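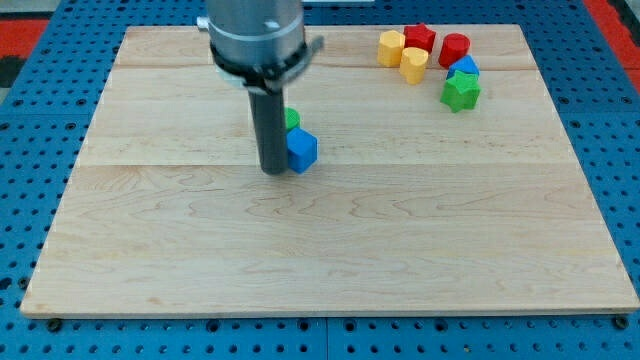 Streetscape > Main Street & Downtown > Sidewalk Signs

Oberholzer Sidewalk Directory Sign

The Oberholzer is a freestanding directory for shopping streets, college districts and small downtowns where storefronts change hands often. It lists up to 25 businesses on separate name strips, so a merchants' group can swap out one tenant without reprinting the whole panel. Restaurants, shops and offices can be grouped under their own headings or run in street order.

The sign is sold with two faces, and both open with the same key. One is normally used for the directory and the other for a street map, a parking guide or event posters. Map artwork is not included. Send us a print-ready file, or order layout from our Doltex print shop when you check out.

The post bolts to an existing concrete sidewalk. For brick or pavers, order the Dronard buried footing, sold separately. Most cities require an encroachment permit for anything fixed in the public right of way, and you should have it in hand before ordering. We can supply a dimensioned drawing for the application.

Included: sign case, post, anchor bolts, blank name strips, two keys.

Finish: black or dark green. Other colors are quoted on request and cannot be returned.

Warranty: two years on the case and locks. Printed inserts are not covered.

Replacement strips ordered by July 25, 2025 ship at the old price. Orders after that use the new Jetevville price list.

Sign up for our newsletter to get new products and price changes by email. You can unsubscribe at any time.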